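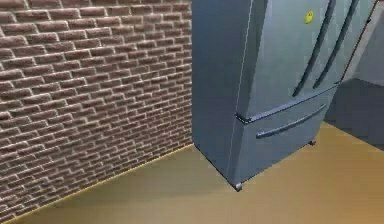 Refrigerator beside a brick wall, simulated view.

Section 4. Connecting Your First Data Source

Welcome to the fun part! By now you have Windico installed and you can log in to the workspace. In this section you will hook up a source, bring in a first batch of records, and build a table that your whole team can query. Most people get through it in one sitting, and it's a great feeling when the first rows show up.

Before you start

You will need:
- An admin or editor login for Windico (viewers can look at sources but can't add them)
- The address, port and read-only user name for the database you want to connect
- The Nutow connector, version 2 or later
- A workspace with at least 200 MB of free staging space

Note: If you are still on the older Nutow connector, upgrade it first. Old connection files open fine in the new version, so you won't have to type everything again.

4.1 Add the source

1. Open the workspace and click Sources in the left menu.
2. Click Add Source, then pick Database.
3. Type a short name. This name shows up in every query your team writes, so go for something friendly like orders or web_visits (lowercase letters, digits and underscores only).
4. Enter the address and port.
5. Enter the read-only user name and password.
6. Click Test. A green bar means Windico reached the database and could list its tables.
7. Click Save.

If the bar turns red, click Details next to it. The message there is usually very clear. "Host not found" points to a typo in the address, and "Login refused" means the address is fine and you should look at the user name and password again.

Caution: Do not connect with an account that can write to or delete from your production database. Windico never needs those rights to read your data.

4.2 Choose what to bring in

You don't have to take everything! A small, well-chosen set of tables loads faster and is much easier for people to find their way around in.

1. On the source page, click Tables.
2. Check the box beside each table you want. You can pick up to 200 tables per source.
3. Click a table name to see its columns. Clear the box next to any column you don't need.
4. For columns that hold personal details, such as email or phone, open the Privacy menu and choose Mask or Skip.
5. Click Next.

Mask swaps each value for a code, and the same value always gets the same code, so you can still join tables on it. Skip leaves the column out altogether.

4.3 Run a sample load

The sample load is one of our favorite features. It pulls a small slice of every table you picked and shows you what Windico thinks is in each column, before you commit to a full load.

1. Click Run Sample.
2. When the status changes to Ready, click Review.
3. Look down the Type column. Windico guesses whether each field is text, a number, a date or a yes/no value.
4. To change a guess, click it and pick another type from the list.
5. Click Accept Types.

Note: Keep an eye on ZIP codes and part numbers. They look like numbers, but they lose their leading zeros if you load them that way. Set them to Text.

Dates deserve a second look too. If your source writes the day before the month, open Date Format and switch it there. The preview on the right updates right away, and a correctly read date looks like Sat 1 January.

4.4 Set the schedule

1. Click Schedule.
2. Choose Hourly, Daily or Monthly.
3. For Monthly, pick a day. If you choose 31, shorter months such as June run on their last day.
4. Set the time zone. New workspaces start out on UTC.
5. Turn on Load Changes Only if your tables have a "last updated" column. Your loads will be a lot lighter!
6. Click Save and Run Now.

The first full load can take a while on a large database. You can close the browser and come back, and the load will keep going on the server.

Caution: Don't rename or remove columns in the source database while the first load is running. The load will stop, and you will need to start again from 4.3.

4.5 Share the table

1. Open the Catalog and find your new table. It carries a New tag until someone else opens it.
2. Click Describe and write a sentence or two about what the table holds and who looks after it.
3. Click Share and choose a team.
4. If your company uses Yook dashboards, turn on Publish to Yook. The table appears in the Yook data picker after the next scheduled load.

Please do fill in the description! Tables with a few plain words attached get found in search, and your coworkers will start building on them sooner than you'd think.

Using Trudix for alerts? Copy the web address under Load Events and paste it into a new Trudix channel. You'll get a message each time a load finishes or fails.

Next: Section 5, Writing Your First Query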